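Notes from the Merness open day, or how I spent an afternoon rooting for a toaster oven

The Flerkbridge train gets you within a mile of Merness, and the mile is uphill. I mention this only because the invitation said "steps from the station," and I would like to meet whoever counted them.

Merness is a test lab that rents out table time to people who need to know which gripper to buy. Twice a year they open the doors, put out coffee, and let vendors and customers poke at the same equipment. I signed up for the side-by-side session, in which one arm wears two different sets of fingers and does the same chores on a tabletop laid out like a kitchen.

Our host was Paraskevi Drakos, who runs the manipulation benches and has the patience of somebody who has watched a great many strawberries get squashed. The rules were simple. Same arm, same controller, same top speed, 70 tries per set. The first set was a plain parallel pair from Hurer, flat pads, the kind you could pick out of a catalog blindfolded. The second was a looped fingertip from Panagiotou, which gives a little when it meets something round.

I had assumed the fruit would be the hard part. Drakos said everybody assumes that. The plates are worse: a thin disc lying flat offers a finger almost nothing to get under, and the controller has to decide how hard to press into the table before it gives up and sulks.
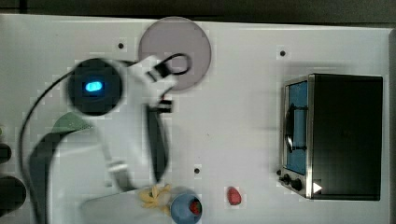 The scores went up on a whiteboard at the end. Panagiotou got 67 out of 70, Hurer a few less, and the Hurer rep spent a good ten minutes explaining that his pads were last season's rubber. He may be right. I noticed he hadn't brought this up beforehand.

What the board didn't show was how the misses happened. The flat pads fail early, and you can see it coming. The loops fail late, with the thing already in the air, and I know which I'd want over my own floor. Drakos keeps a separate column for this, labeled "rude," and wouldn't let me photograph it.

Price came up, as it does. The looped set was quoted at $2759 with mounting plate, cable extra. I asked how long the cable was. Two people went off to find out – neither came back.

Camera talk was scheduled for 4 p.m. in the other building and consisted mainly of an argument over whether to mount one overhead or on the wrist. I sided with overhead, then switched after the break when the wrist people turned out to have the better cookies.

If you go next time, book the bench session early and wear shoes for the hill. The coffee is fine. Parking, I'm told, is steps away.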